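Stirnura's shared laundry room opens, stickers and all

2020-06-01

Residents of the Stirnura flats have a laundry room again, three years after the last one was turned into a place for keeping bicycles that no one rides. The new washing machine, a white front-loader, went into service this morning and was being discussed by lunchtime. 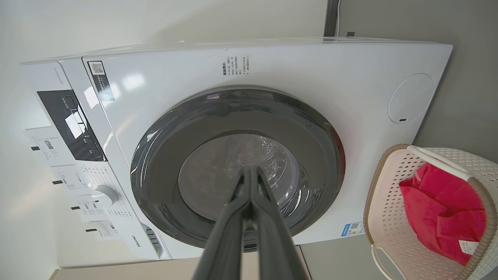
Most of the talk concerned the programme dial, which offers more ways to wash a towel than the building has previously felt the need for. A translated guide has been promised for July. Until then, residents are advised to pick something in the middle and hope.

Each wash costs 639 points on the Furkby residents' card, a figure the management company, Barroso, declined to round up or down. New cards come with 4000 points, so six washes and a bit left over to resent.

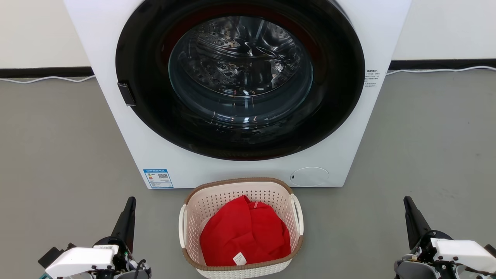

Mariann Erdős said the price was fair enough, but she would like it written on the door that red things go in on their own – she had lost a good set of pillowcases to someone's football shirt in the old room, and she still knew which flat it was.

Booking is by paper list in the hallway. By early afternoon the list had acquired its first crossing-out.
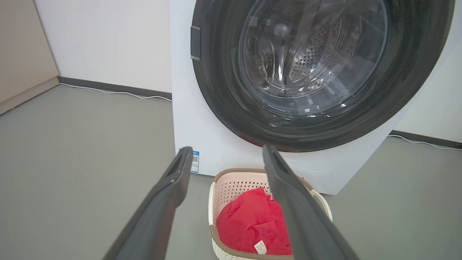 The new washer at Stirnura, with its door open.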